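Search this site Search Advanced search
Home Papers Didis working papers
Filed under: Robot learning, Data sets, Methods
Print this page E-mail this page

3. Collecting the demonstrations

Yevhen Yurchenko, Houshang Bakhtiari and Cengiz Özkan
Last changed 2/20/19

3.1 Table and objects

All the examples used in Section 4 were gathered at one table. We kept the layout simple so that a person new to the work could set it up from a printed sheet. Six objects go out in two rows of three. The bowl always has the back right place, next to the arm, and the cup always has the back left. The remote control lies at a slant in the front row. The white block and the red-orange object take the other two front places, and the white container stands between the cup and the bowl. Figure 3 gives the starting layout.

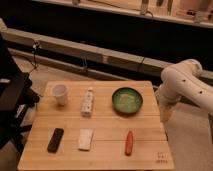
Figure 3. Starting layout, with the gripper beside the right edge of the table.

We did not measure the places to the millimetre. In an early trial at Poston the objects were put down against taped outlines, and the policy trained on those runs did badly as soon as the tape was taken up and things were set down by eye. For the present set the operator works from the sheet and sets each thing down by hand. Small shifts between runs are wanted, and we left them in. An object that has fallen over, or that touches its neighbour, is put right before recording starts.

3.2 Recording a run

Each run is led by one operator using the Ika hand controller. A second person types the instruction and starts the recording. The instruction is a single short sentence and is fixed before the arm moves. If the operator misheard it or went for the wrong object, the run is kept but marked as a mismatch, and it is left out of training. We found it quicker to mark these on the spot than to look for them afterwards.

A run may last up to 60 seconds. Runs that reach the limit are stopped and marked as timed out. The arm goes back to its rest position between runs, and the recording covers the still moment at the start as well as the motion.

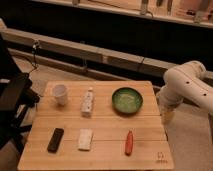
That still moment caused some trouble later on. In the first version of the set it made up a large share of the frames, and the trained policy would often sit at rest and do nothing. Lukian Lytvynenko wrote a small filter that trims the opening stillness to 2 seconds, and all results in this paper use the trimmed files. The untrimmed files are kept on the Nechyporuk store for anyone who wants to try a different cut.

The final set holds 1962 runs. A further 331 were dropped, mostly for timing out or for a mismatch with the instruction. Petro Yurchenko checked the dropped runs a second time in May and put a handful back where the mark had plainly been made in error. We have not tried to balance the set by operator. Two of us led most of the runs, and our habits (a slow approach, a short pause before closing the gripper) are certainly in the data.

3.3 Runs at the bowl

The bowl was harder to work with than the other objects. Its rim stands between the gripper and whatever is to be reached, so the approach has to come from higher up, and the fingertips are hidden from the side camera for part of the motion. Operators took longer over these runs and corrected themselves more often. We kept the corrections, as a policy that has only been shown clean approaches has nothing to go on once it drifts.
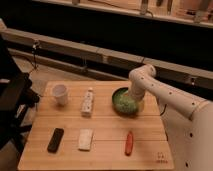
Why not collect the bowl runs in simulation and save the operators' time?
We tried this for nearly a month. The simulated contact inside the bowl was too far from the real thing, and a policy trained on it pressed down too hard on the real table. Adding simulated runs to the real ones gave no gain we could measure, so the set contains real runs only.

Each run is stored with its instruction, the operator's initials, the mark given at the time and any later change to that mark. The split into training and test runs was made by session, so that no session appears in both. Section 4 reports results on the test sessions, with the bowl runs listed separately.

Print this page E-mail this page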